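Home / News / Press releases

Prendmont to print lactose content on all its dairy packs from August

Prendmont will show the lactose content of every milk, yoghurt and soft cheese it sells, in grams per 100 g, on the front of the pack. The first relabelled products reach shops in August, starting with the Givell range of plain and fruit yoghurts.

Lactose is the natural sugar in milk. People who make little of the enzyme lactase may get bloating, cramps or wind after eating it, but many of them can manage small amounts, especially with other food. At present most packs give only a total for sugars, and shoppers have to guess how much of that is lactose and how much has been added.

The company asked 1,889 customers what they looked for when buying dairy food. Of those, 1,338 said they would use a lactose figure if it was on the pack. Several wrote that they had given up hard cheese years ago without knowing that most of the lactose goes during making and ripening.

"People ring us and ask for a number, and until now we had to look it up and call them back," said Afonso Calado, head of product information at Prendmont. "It will be on the pack, next to the fat and the salt."
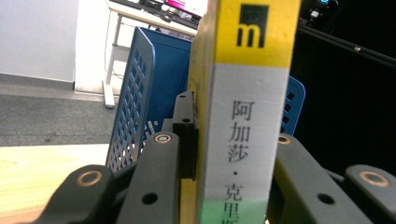
The figures come from tests on finished products, carried out at the Patrício dairy laboratory. Yoghurt is tested at the end of its shelf life as well as on the day it is packed, as the live cultures go on using up lactose in the pot. The higher of the 2 results is the one printed.

Quang Phí, the dietitian who advised on the wording, said the label should not be read as medical advice. "Lactose intolerance and milk allergy are different conditions. Someone with a milk allergy reacts to the protein, and a low-lactose yoghurt is no safer for them than an ordinary one. Anyone who has symptoms and doesn't know the cause should see their GP before cutting out dairy."

Milk will remain in bold in the ingredients list on every pack, including lactose-free lines. Recipes and pack sizes are not changing.

The Zemgate soft cheeses will follow once existing stocks of film and lids have been used. Old and new packs may be on the shelf together for a time.

A leaflet on reading the new labels can be requested from customer services, whose lines close at 4 pm on Friday.

Ends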